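Kieran Geraghty
1/ Right, I've been threatening to do a thread on The Great Cloth Drawer Sort-Out for weeks, so make a brew and get comfy. It's long and it's entirely about rags, napkins and bits of old fabric. You've been warned!

2/ Background for anyone new: we moved to Hiltarcombe in May and every piece of cloth we own went into one deep drawer under the worktop. Tea towels, dusters, napkins, the good tablecloth, half a pillowcase. You had to lean on it to shut it.

3/ It finally stuck fast with the oven gloves inside while I had a lasagne ready to come out. I got it out with two jumpers. Never again.

4/ So, step one, everything out on the floor. EVERYTHING. I counted it all because I'm like that, and it came to 110 pieces. For two people! Who don't even like dusting!

5/ Step two was the piles. I went with: kitchen, table, cleaning, sewing, and "what even is this". The last pile was the biggest by miles and I had to sit down for a bit.

6/ My friend Đức Lục (some of you know him from the allotment posts) reckons you should only judge one cloth at a time, opened out on a table, well away from the heap. In a heap they all look useful. On a table you see the thing for what it is. Annoyingly he's right.

7/ First proper dilemma, then. The rusty red one. Lovely brick colour, a bit of texture to it, and a thin dark green cord that I keep with it because I like the two colours together. I've never once ironed it, as will be obvious.
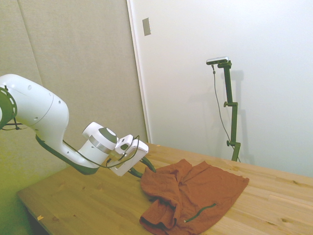 8/ THE VERDICT ON THE RED ONE
Keep! I've had it since my old flat on Flanagan Street and it's been a bread wrap, a picnic napkin and, for one very cold week, a scarf. It goes in the table pile. The cord goes with it, rolled up in the middle so it doesn't wander off.

9/ Next up, tea towels. My rule: if I can see daylight through it, it's a cleaning cloth now. A shocking number got demoted. Sorry to the one with the lighthouses, you had a good run.

10/ Dusters, I kept six. I bought a big pack from Kilora when we moved and they shed yellow fluff on everything, so I'm washing those on their own until they behave. If they don't behave they're going on the bike chain.

11/ Folding! I know there are whole channels about this. I fold in half, in half again, then roll, and stand them up in the drawer like little loaves. Took me 30 minutes for the lot with the radio on. Big square things get folded flat and go at the back, they won't roll nicely and I've stopped trying.

12/ For dividers I used two shoeboxes with the lids off and the sides cut down. I did look at the bamboo ones from Pledix, but you need to measure your drawer first and I couldn't find the tape measure. (It was in the sewing pile. Of course it was.)

13/ The tablecloth doesn't live in the drawer any more. It's over a hanger in the hall cupboard with a clean pillowcase on top. Fewer creases, and I don't have to shift it every time I want a napkin.

14/ What went: one bin bag of proper rags to textile recycling, and a smaller bag of decent napkins to the charity shop. I took one napkin back out of the bag on the doorstep. It has lemons on it, I'm only human.

15/ The drawer now opens with one finger. I've opened it loads of times today for no reason at all. I made my sister watch me do it on a video call and she said "is that it?"

16/ Next job is the cupboard with all the plastic tubs and their missing lids. If anyone's got a system that lasts longer than a fortnight, replies are open, please help.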